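大口の取引先に値上げを言い出せません。小さい会社の方、どう切り出しましたか?

経営・お金の相談 > 取引先とのつきあい

かんな屑

初めて書き込みます。長くなりそうなので先に謝っておきます。

Ilthorpeの町外れで、夫婦とパートさん一人の小さな木工所をやっています。作っているのは主に賃貸向けの収納や棚で、売上のだいたい8割がClorkitowという内装会社さんからの仕事です(だいたい、と書きましたが月によってはもっと偏ります…)。残りは近所の方からの直しものとか、知り合いの店の什器とか、そういう細々したものです。

悩んでいるのは値上げのことです。うちの単価、Clorkitowさんと取引が始まったときからほとんど変わっていません。最初の担当さんと口頭で決めた金額が、そのまま発注書に印刷され続けている感じです。その間に材料は上がるし、金物を仕入れているNamboodiriからも「来月からの新価格です」という紙がぽんと届くし、配送代も上がりました。蝶番のセットなんて、とうとう833円です。明細を見て二度見しました。

で、うちは上げられた側なのに、上げる側にはなれていないんです。

新聞やネットを見ると、景気はいい、経営者の見通しも明るい、みたいな話をよく見かけるじゃないですか。Clorkitowさんも新しい支店を出すそうで、担当さんも元気そのものです。でもうちの通帳を見るかぎり、その明るさがどこで止まっているのか聞きたいくらいで。仕事の量は増えているのに、月末に残る額は減っています。忙しくて帳簿も夜中につけています。

一度だけ、去年の秋に電話で「そろそろ少し見直しを…」と言いかけたことがあります。そうしたら「あー、いまは本社が厳しくて」と言われて、私もつい「ですよねえ」と笑って終わってしまいました。夫には、なんで笑ったの、と言われました。自分でもわかりません。

お聞きしたいのは次のようなことです。

値上げの話は電話でするものですか、それとも文書? 会いに行くべき?

上げ幅は一気に言うのか、少しずつ何回かに分けるのか。

断られたらどうするか、先に決めておくものでしょうか。8割がなくなったら正直やっていけません。

ちなみに次の年間の発注の話し合いは10月の予定です。それまでに何か準備できることがあれば教えてください。同じくらいの規模の方の体験談だとすごくありがたいです!

朝市の豆

言うしかないと思いますよ。うちは豆を焼いて卸していますが、黙っていたら先方は困っていないと思うだけです。

うちは毎年同じ時期に価格表を新しくして送ることにしました。上がらない品目があっても送ります。そうすると価格表が来ること自体に驚かれなくなるので、だいぶ楽です。最初の年は嫌味を言われました。二年目からは何も言われてません。

あと断られるのが怖いなら、断られてもいい相手から先に値上げするといいです。練習になるので。うちは一番小さい喫茶店から始めました。あっさり「はいよ」でした。

がんばってください。

工房みずぐるま

こんにちは、読んでいて胃のあたりがきゅっとなりました。うちも造作家具と台所まわりの小さな工房で、一社に売上の大半をぶら下げていた時期があります。なので他人事と思えず、長文失礼します!

まず電話か文書か、ですが、私は「文書を持って会いに行く」でした。電話だけだとかんな屑さんと同じで、相手の一言で終わっちゃうんですよね。私も一回やりました、「ですよねえ」。あれは反射です。だから口が勝手に引き下がっても紙だけは先方の机に残るように、A4一枚にして持っていきました。それに、担当さんってたいてい自分では決められないんです。上の人に説明しないといけない。そのとき手元に紙がないと、担当さんは「木工所さんがきついと言ってます」としか言えないわけで、それで通るわけがないんですよ。担当さんがそのまま上に回せる紙を作ってあげる、というつもりで書くと、文面もすらすら出てきました。

文面は短くていいです。いつの納品分から、何の単価を、いくらにしたいか。それから理由を少し。うちはここで最初に失敗していて、思いのたけを二枚半も書いてしまって(深夜に書いたのがいけなかった)、翌朝読み返したら恋文みたいで捨てました。苦しい、つらい、は書かなくて大丈夫です。仕入れ先の新価格の紙があるなら、それを写しで添えるのがいちばん早いです。Namboodiriから届いた紙、捨ててませんよね? 古いのも残っていたら並べて添えてください。

時期については、10月の話し合いの席でいきなり出すのはおすすめしません。その頃には先方の予算がほぼ固まっていることがあるので、私なら夏のうちに一度「次の年度の単価についてご相談があります」とだけ伝えて、日を取ってもらいます。これはメールで十分です。先に件名だけ渡しておくと、相手も心の準備ができるみたいで、会ったときの空気がぜんぜん違いました。

上げ幅は、うちは一度に全部お願いしました。小分けにすると、そのたびに同じ胃痛が来るので…。ただし品目は分けました。よく出る棚は控えめに、手間ばかりかかる変形の収納はしっかり、という具合です。結果、変形のほうは注文が減りました。減ったんですけど、あれは作るほど損をしていたので、かえって月末の数字は良くなったんです。これは計算してみるまで知りませんでした。会計はFleselというソフトに入れっぱなしで、品目別の集計なんてずっと見てなかったんですよね。夜中につけている帳簿、もったいないので一回だけでも品目ごとに並べ替えてみてください。たぶん、お腹の立つ品目が一つは出てきます。
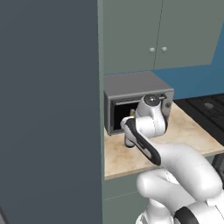

それから見積書の書き方。これがいちばん効いたので、ちょっと細かく書きますね。うちも昔は「吊り戸棚 一式」で出していたんですが、一式だと中のどこが上がったのか先方に伝わらないんです。値上げが丸ごと「木工所の気分」に見えてしまう。なので、本体、扉、金物、塗装、取り付けと行を分けることにしました。たとえば緑に塗った両開きの吊り戸棚で、扉の下のほう、合わせ目のそばに丸い小さなつまみが一個ずつ付く形があるでしょう。ああいうのだと、つまみが一個378円で二個、扉が二枚、塗装が特注色で一色、とそれぞれ別の行になります。こう書いておくと、つまみが値上がりしたときは、つまみの行だけ直せばいいんですよ。先方も「じゃあ白木のままならいくら?」「つまみを支給したら?」と聞いてくるようになって、値上げの話がいつのまにか仕様の相談になりました。後ろの壁が青だから扉の緑は少しくすませたい、なんていう色の注文も、以前はサービスで何度も塗り見本を作っていたのを、調色の行を立ててちゃんといただくようにしました。見本代を請求して怒られるかと思ったら、見本の回数が減っただけでした。

断られたらどうするか、は先に決めておいたほうがいいです。決めておくと言っても「取引をやめる」だけが答えではなくて、単価が無理なら支払いを早めてもらう、配送を先方の便に載せてもらう、まとめて発注してもらう、と二番目三番目のお願いを用意しておくんです。うちは配送が通りました。地味ですけど、トラックを出さなくていい日ができるとその分作れるので、助かっています。

最後に、8割の件。これは値上げとは別に、少しずつでも下げていったほうが安心だと思います。私の場合は、近所の直しものを断らないようにしただけです。金額は小さいんですけど、支払いがその場なのと、紹介が紹介を呼んでくれるので、二年くらいで空気が変わりました。気持ちの上でも、ここがだめでも明日の仕事はある、と思って座るのと、そうじゃないのとでは、声の大きさから違ってきます。

なんだか偉そうに書いてしまいましたが、私も初回は手が震えて名刺を落としています。紙を置いて帰ってくるだけでいいので、ぜひ。

かんな屑

お二人ともありがとうございます! 夫と一緒に読みました。

豆さんの「毎年送る」、目からうろこでした。小さいところから練習、やってみます。什器を納めているお店が一軒あるので、まずそこに。

みずぐるまさん、「一式」、うち全部それです…。さっそく昨夜、いちばんよく出る棚で行を分けてみました。そうしたら、棚受けのビスとキャップの代金がどこにも入っていないことが判明しました。一台につき100円ちょうど、ずっと自腹です。夫が黙ってお茶を淹れにいきました。

Namboodiriの古い価格表は、道具箱の底に敷いてあったのが出てきました。油じみがありますが数字は読めます。これ、写しを取れば添えても失礼じゃないですよね?

まずは件名だけのメールを送るところからやってみます。

工房みずぐるま

油じみ、ぜんぜん大丈夫だと思います。コピーすればほとんど目立たないし、うちのなんて端が破れてました。

ビスとキャップ、見つかってよかったですね。100円の行も遠慮なく立ててください!

路地裏の計算係

横から失礼。発注書に古い単価が印刷され続けている件、合意できたら必ず新しい単価の入った書面をもらうこと。口約束のまま次の発注書が旧単価で来て、そのまま納品してしまうと後でもめます。

あまりに一方的に断られるようなら、商工関係の公的な相談窓口で話を聞いてもらうのも手です。無料のところが多いので、行く前に電話で確認を。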